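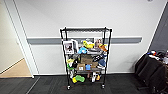
Open wire shelving is specified by three quantities: the rated load per level, the clear height between levels, and the overhang permitted beyond the posts. In mixed storage the second and third usually govern, because the goods are light and irregular. Plush toys, framed pictures and a cardboard box on one black wire cart weigh very little, yet they fill the middle levels well before any load limit is approached, while the top shelf stays largely empty. A yellow-green toy hanging partly over the front is an overhang condition and is recorded as such in the survey form, whatever its weight.

Home Modules Handouts Reading List Lab Hours Contact

Handout 4. Mixed Goods on Mobile Shelving
Course notes, K. Siliņa and V. Szalai

4.1 Classes of goods

Goods are assigned to a class by how they behave when the cart is pushed.

Rigid flat (RF): framed pictures, cards, boards. High center of gravity when stood upright. Slides on wire unless the lower edge is caught.
Rigid box (RB): cartons and cases. Stable. May be used as a divider.
Soft (S): plush toys, folded fabric. Deforms under load. Corners and limbs pass through or over the shelf edge.
Loose (L): anything under the wire spacing in its smallest dimension. Requires a tray or liner.

An item that fits two classes takes the less stable one.

4.2 Placement rules

RF goods stand against the rear of the shelf with a lean of 5 to 10 degrees. They are not stood at the front. Soft goods may be placed between two RF items but do not count as a restraint. RB goods go at the center of a level, with the heaviest on the lowest level in use. The top level of a cart without side rails is left clear during a move.

Overhang beyond the front post line is measured with the cart at rest. The limit for this course is 20 mm for class S and zero for the rest.

4.3 Walls and bumper rails

Where a cart is parked against a wall fitted with a bumper rail, the rail sets the parking distance. Read the rail height from the floor and compare it with the shelf heights. A rail falling between two shelves contacts the posts only. A rail level with a shelf contacts the shelf edge, and goods projecting to the rear at that level will be pushed forward.

4.4 Carpet

Small casters on carpet need more force to start than to keep rolling. The starting jerk is what tips RF goods. Push at mid-height, with both hands on the posts.

4.5 Survey data

The Mustbridge survey logged 3,053 items on open carts. Of these, 704 were class RF and 705 were class RB. Overhang was recorded for 86 items, all class S. The near equality of RF and RB is a coincidence of the site and should not be carried over to other stores.

Exercise for the next session: survey one level of any cart in the store room. Give class, position and overhang for each item. Work in pairs. Completed forms go to Rasa Luik by 16/06/2025.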